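My mum kept a tin of buttons on top of the fridge, and I think that is where all this started, because I have never been able to throw out a small thing that might come in handy. When we moved to the unit in February I found three jars of curtain rings, a bag of corks and enough wrapping paper to cover the neighbour's ute. So this year I decided I'd make all our Christmas decorations from what was already in the cupboards, and I'd start early, while it was still too hot to do anything sensible.

The paper stars came first. I'd been saving old street directories for years (don't ask) and the maps fold up beautifully, all those little blue creeks and orange roads. You want squares, cut properly, with a ruler and a fresh blade. I made 100 of them over two weekends with the cricket on, and my thumbs were sore until Thursday.

Woo-jin Yeo from my old work came over for a cuppa and taught me a much nicer fold than the one I'd been using, so of course I undid half of them and started again. She also brought a lemon slice, and I'd forgive her anything for that lemon slice.

Then there was the matter of glue. I'd been using the craft stuff from the newsagent, which goes yellow, and my brother-in-law Irfan Mohmand put me on to plain old PVA thinned with a bit of water. It dries clear and the brush washes out under the tap. Lovely!

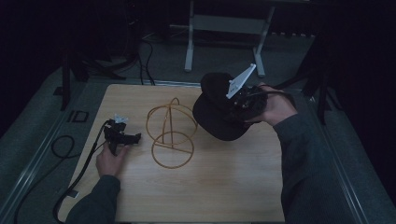
How do you keep paper stars from curling in the humidity?

Brush a thin coat of the watered-down PVA on both sides, let them dry flat between sheets of baking paper, and store them in a biscuit tin with the lid on tight.

Next up is the garland, which will need a good deal of red wool and probably another visit from Woo-jin. I've already put the kettle on the list.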